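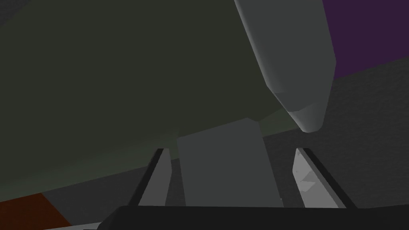 Fadi Aoun
2025-10-26
Equipment plan for next year, in a few posts. We have money for two arms, and I want the order in by March.

Fadi Aoun
Quotes so far are from Jesosach and Drekero. Jesosach costs less per arm but charges extra for the gripper. Drekero includes it. Once you add fingers and mounts, the totals are close.

Fadi Aoun
Lead time is 10 weeks from one and 6 from the other. The shorter one wants a bigger deposit.

Fadi Aoun
We're running the pick tasks in simulation before signing anything. Mostly checking finger clearance on small blocks and whether we need the longer fingers. They are a separate line on both quotes.

Fadi Aoun
Still missing from the budget: spare fingers, a second bench, training days, shipping. I left all four out last time and had to go back and ask for more.

Fadi Aoun
If you've bought from either one, tell me what the service contract costs after year one.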